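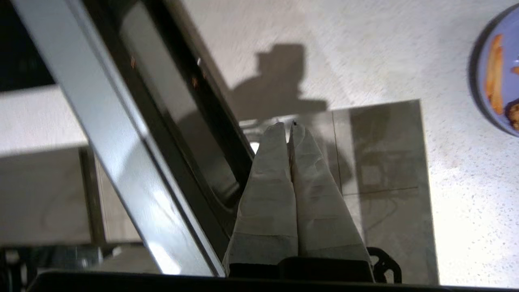 Re: [Stidar-kitchens] Portable cooktop beside a microwave, spacing and cords

From: Stidar-kitchens list
Date: 9 Apr 2026
Thread: Hasivdale flats, counter corner

Replying to the spacing question, with measurements from the Ustthorpe flat, which has the same corner as the Hasivdale ones. The drawing in the handover pack is out of date and should not be used. It puts the microwave on a shelf that was never built.

1. Counter

The top is white speckled quartz. Usable depth to the upstand is 700 mm, measured at the microwave. The upstand is raised, so any appliance pushed fully back stops at its face and leaves a gap to the wall slabs above. Allow for that gap when you work out depth. The Bjarnason sheet measures to the wall, and that is where the disagreement earlier in this thread comes from.

The front edge is rounded and carries the same speckle as the top. Take the usable front limit from where the flat part ends. Small rubber feet placed on the curve will creep.
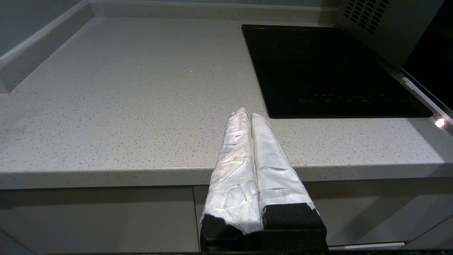
Front edge of the quartz top, left of the microwave position.

2. Outlets

Both are dark gray plates set in the marble-pattern wall. The single one is to the left, behind the cooktop position, and is free. The double one is farther right and higher, and the top of the microwave hides part of it when you stand in front of the counter. A black cord runs from it down behind the microwave.

I would put the cooktop on the left single outlet and keep it there. Its cord then never has to pass behind the microwave. Cord slack should lie along the upstand, clear of the glass and of the cooking zone.

3. Spacing

The cooktop is a black single-zone portable, glass top, touch controls along the near edge. Placed at a slight angle, its upper right corner meets the microwave. I don't recommend leaving it like that in use. A wide pan overhangs the glass and will sit against the side of the microwave, and the side panel there has ventilation slots.

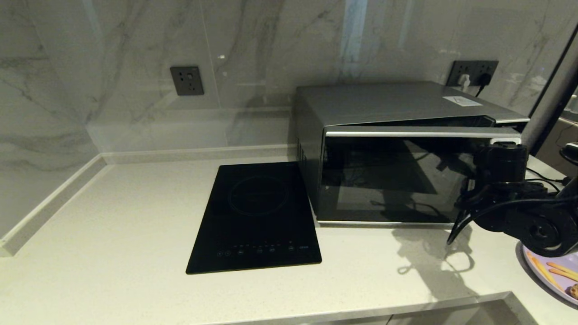

Josefien Van Wijk wrote:
The Hasivdale tenants have been told to keep the cooktop hard up against the microwave so there is prep space on the left. Is that wrong? I can get 2 more flats measured before November if it helps. Also, several of them only use the low setting, 900 W, and say nothing gets hot enough to matter. I would like something in writing either way, because the tenant sheet is being reprinted and I don't want to change it twice.

On the first point: yes, I would change it. Slide the cooktop left and square it to the front edge. Prep space is then divided across both sides of it, and the corner stays free for dry storage.

On the low setting: the setting limits the power going into the pan. It does nothing about pan overhang or steam, and those are the reasons for the gap. Use the clearance printed in each appliance's own manual. Where the two manuals differ, take the larger figure. I have left a number out of the draft below on purpose, as the flats do not all have the same appliances.

Measuring 2 more flats would be useful. Please take the depth to the face of the upstand and note which outlet each appliance is on.
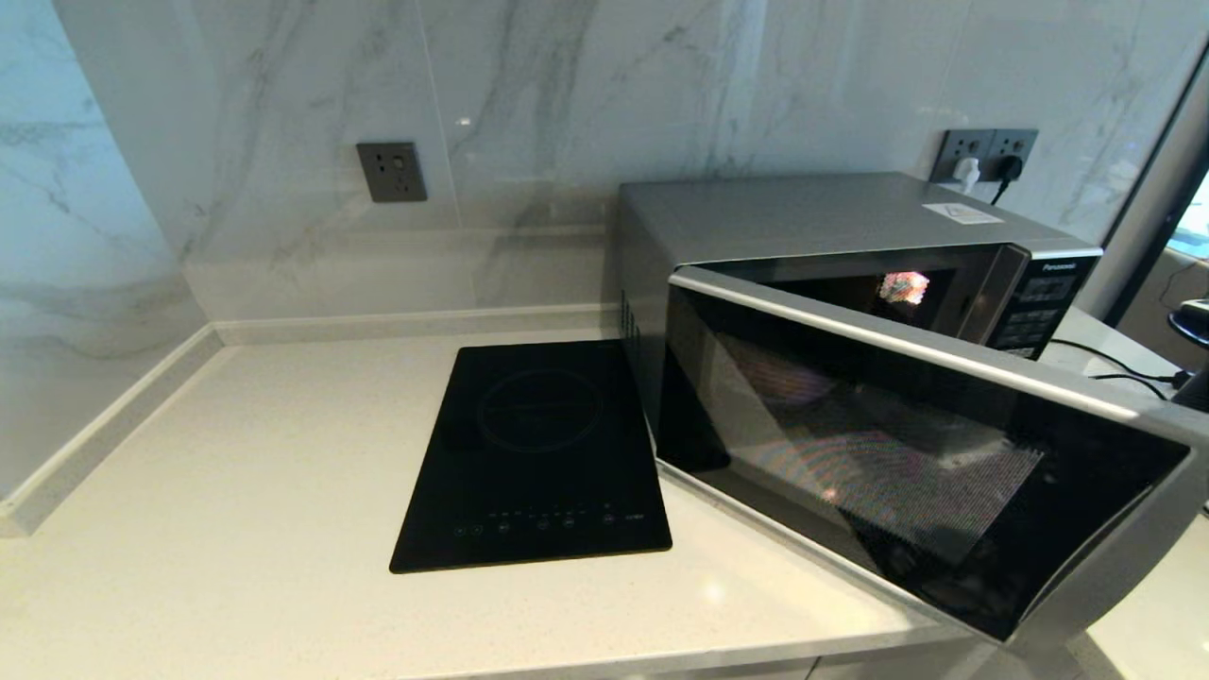
4. Draft wording for the tenant sheet

Keep the cooktop on the flat part of the counter, square to the front edge, controls facing you.

Leave the clearance given in the manuals between the cooktop and the microwave. Do not cover the slots in the side of the microwave.

Plug the cooktop into the left outlet.

Do not store anything on the glass, even when the cooktop is switched off.

Open the microwave door fully before moving a pan to the cooktop, and check that the door clears the pan handle.

The last line may need rewording for flats where the door is hinged on the other side. Corrections to the list please, so they end up in the archive with the rest of the thread.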